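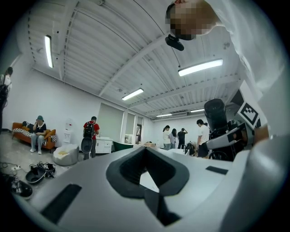

One of the hand-held grippers, seen from its own camera, in the big room at Drindstead.

I got to Drindstead a little before four, in July, wearing the wrong shoes. Halima Chege looked at them and laughed. "You'll be standing a lot," she said, and she was right – I don't think I sat down until the drive home.

Halima runs the demonstration sessions there. Her job is getting people to show robots how to do ordinary things: folding a towel, putting a cup on a shelf, closing a drawer without slamming it. I'd always pictured this as somebody at a desk with a joystick, so I asked her about that first.

"We did it that way for a long time," she told me. "You sit down, you drive the arm from across the room, you watch a screen. It works fine! But everybody is so slow. You can't feel anything, so you creep up on the cup like it's going to bite you."

Now most of her people just hold the gripper. You squeeze, it closes, and the camera on it records what the robot would see if the hand were its own (the square printed tags help the software work out where things are). I had a go with a sponge and a bowl, and it took me four tries to get something Halima would keep.

What was wrong with the first three? "You looked around," she said. "You picked up the sponge, and then you waved it about while you were talking to me. The robot would learn to do that too."

So what does she want from a new person? "Boring," she said. "Do it the way you'd do it at home when you're thinking about dinner. But do it 30 times, and move the bowl a little each time."

She likes to have 200 good runs of a task before she passes it along to Gyula Deák, who does the training side. I caught him on the phone later, and he was cheerful about how often it goes wrong. "Halima sends me beautiful towels," he said. "Then I put the robot in front of a different table and it folds the air."

I asked whether he'd ever give up on remote control completely. He wouldn't. "When the robot gets stuck, I want a person to take over right there, with that arm, and get it out. Those 90 seconds are worth a lot to me. With the hand-held one you never see the robot's own mistakes, only the person's."

Halima doesn't entirely agree – she thinks he'd need fewer rescues if he asked for messier rooms up front. They've been having this argument since they worked on Driltitz together, and by the sound of it they both enjoy it.

Next up for her is a set of kitchen tasks, starting with jar lids. She's dreading the lids. "Your wrist only turns so far," she said, twisting hers to show me, "and then you have to let go and start again."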